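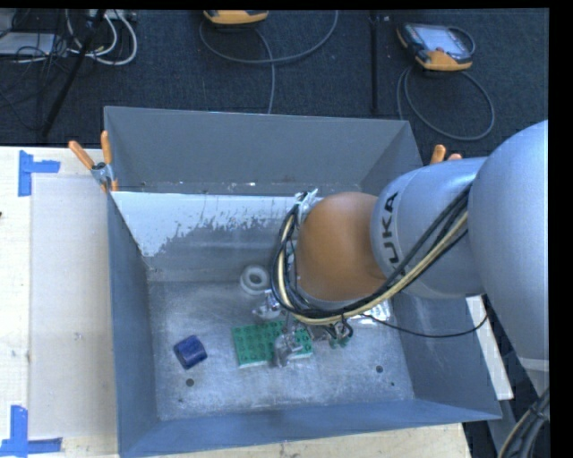 Open-top metal bins: wear, cleaning and relining

The open-top sheet-metal bins were inspected in April. This item covers what was found, the revised cleaning procedure and the rules for what may be put in them. It replaces the short note on bin care in the spring issue. Questions go to Piret Bite.

Condition

Floor wear is within limits on all units. Brushed and scratched bare metal on the floor is normal and is not a reason to withdraw a bin. A scratch should be reported only if it catches a fingernail drawn across it, as small parts can hang up on a raised edge.

Cloudy smudges on the floor are a separate matter. Lwazi Nkuna tested two cleaning fluids on them and got the better result from Clendik diluted in warm water. Undiluted Clendik removed the smudges faster but left a film that showed up again as a haze after drying. Drilonov paste should no longer be used on floors or on sloped panels. It is abrasive enough to change the grain of the metal, and parts slide differently over the treated area.

Where white coating is present on a sloped panel, look at its lower edge first. Coating tends to wear from the bottom upward, where parts come to rest, and the edge becomes ragged and streaked. Do not peel or scrape it back to a straight line. Loose flakes may be lifted with tape. If flakes are turning up among the contents, take the bin out of use and tag it for Girish Sisodia, who has the recoating schedule.

Cleaning procedure

Empty the bin completely and set the contents aside in a lidded tub. Vacuum the floor and the corner seams with the soft nozzle. Wipe the floor with the Clendik solution, then the walls, then the front rim. Rinse with a second cloth and plain water. Dry with a lint-free cloth and leave the bin open for 8 minutes before refilling. Record the date on the card.

The seam between the floor and the front wall collects the most dust and is the part most often missed. A dry paintbrush reaches it better than a cloth.

Contents

Studded toy building blocks remain the standard item for these bins. They are light, easy to wash and hard enough to survive repeated drops onto bare metal. The current stock is 2,962 blocks after the last count by Pushpa Pathak, with 280 withdrawn for cracked walls or worn studs. Blocks with marker or adhesive residue should be washed separately in a mesh bag at low temperature and air-dried stud side down.

Load limit is unchanged at 600 blocks per bin. Pour them from a low height toward the rear wall. Pouring over the front rim puts the impact on the folded edge, and two rims have been sent for straightening this year with dents consistent with that.

Blocks joined together should be separated before they go back into storage. Bins used for single items do not need a full load.

Supplies

Cloths and mesh bags are on the lower shelf of the Negi cabinet. Replacement rim trim from Trinudier has been ordered in the narrow profile only; the wide profile does not seat on a sloping rim. Requests for trim go to Harish Jaiswal with the bin number and the length of the damaged section.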